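Ticket: Book reports cut off after posting to the class review page
Site: Clilusora student reading portal
Opened by: Manee Phuthong
Assigned to: Fredy Arboleda
Opened: October 29, 2021 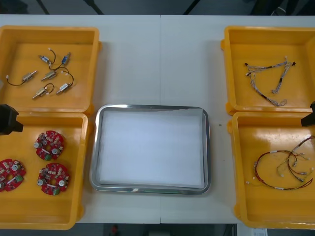
Yellow bins and steel tray on a white tabletop.

Reported problem
Student reviews of the novel "Zolis" stop in the middle of a sentence on the public page. The full text is still there when the student opens the review for editing. Reviews of "The Quintero Letters" display correctly. Tested in two browsers, same result.

Arboleda, first reply
Please send the title of one affected review and the last word shown. Do not ask students to retype anything yet.

Phuthong
Review title is "Why Zolis Left Home." Last word shown is "grandmother". The next character in the edit box is a quotation mark, then the line the student copied from chapter 8.

Arboleda
Reproduced on the test page. Stored text is complete. Checked 40 reviews. All of the short ones display in full, including those with straight quotation marks. The failures contain a curly opening quote pasted from a word processor. The page template treats that character as the end of the field. The Quintero reviews were typed directly into the form.

Workaround: open the review, replace curly quotes with straight ones, save, reload. Page cache clears after 300 seconds.

Phuthong
Workaround OK on the first review. Nearly 70 more have the same problem. Is there a way to do them together? Also, the star rating on one by a student named Tata went back to blank after saving.

Arboleda
Batch replace run on the Zolis set. Only the quote characters were changed. Spelling and paragraph breaks left as submitted. The blank rating is a separate fault: the edit form does not load the old value. Re-enter it by hand before saving.

Template fix is scheduled for the November update.

Status: Open, pending template fix
Priority: Normal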